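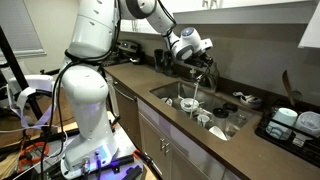
Issue 18, page 5

Frequently Asked Questions: The Shared Kitchens at Skusitz House
Revised 2019-12-15

The following answers apply to residents and overnight guests of Skusitz House and the Liapis Annex. They replace the sheet previously kept inside the pantry door. Questions on laundry and bicycle storage are answered in the next issue.

May dishes be left in the sink?

Dishes may stand in the sink during a meal and for a short period afterward. A basin holding bowls, cups, a plate and a glass all together is difficult for the next resident to use, and each person is asked to clear his or her own items before leaving the floor. Between midnight and breakfast the sinks are to be empty.

In what order should dishes be washed?

The house recommends glasses first, then cups, then plates and bowls, with pots and pans last. Lids should be taken out of the basin before washing begins. They tend to lie flat over the drain, and water then collects beneath them.

May the faucet be left running?

A thin stream is sufficient for rinsing. Residents are asked not to leave the faucet open while they are away from the sink, even briefly. Water for the whole building is metered together and the charge is divided equally among the rooms – an open faucet on one floor is therefore paid for on every other. A faucet that continues to drip after it has been closed should be reported to the office, extension 901.

Where should utensils be placed?

Washed utensils may stand in a small bowl on the counter beside the sink. Sharp knives are not to be placed in the bowl or left in the basin under other dishes. They should be washed singly, dried and returned to the drawer.

How long may items remain in the drying rack?

Items should be removed within 3 hours. The rack is intended for cups, plates and light containers. Heavy pans should be dried by hand and put away directly. Items left in the rack overnight are moved to the gray bin under the window, where they are kept until the first of the following month.

What may be used on the stone countertop?

Warm water, dish soap and a soft cloth. Vinegar, lemon juice and scouring powder are not permitted on the stone. Hot pans must be set on a trivet. The countertops will be resealed in March, and the kitchens will be closed one at a time during that work. A notice giving the order of closing will be posted in each hallway.

And on the stainless steel?

The sink may be cleaned with Guvus cream, supplied by the house, or with baking soda and a damp sponge. Steel wool is not to be used. After cleaning, the basin should be rinsed and wiped along the grain of the metal.

Who supplies soap and sponges?

The house supplies both. Sponges are replaced on the first of each month. Additional supplies may be requested from the office in the Busorport Street wing during posted hours.

What should be done if a dish is broken?

Pieces should be wrapped in newspaper and placed in the trash, not in the glass recycling. Where the dish belonged to the house, a line in the breakage book is sufficient – no charge is made for a single cup or plate.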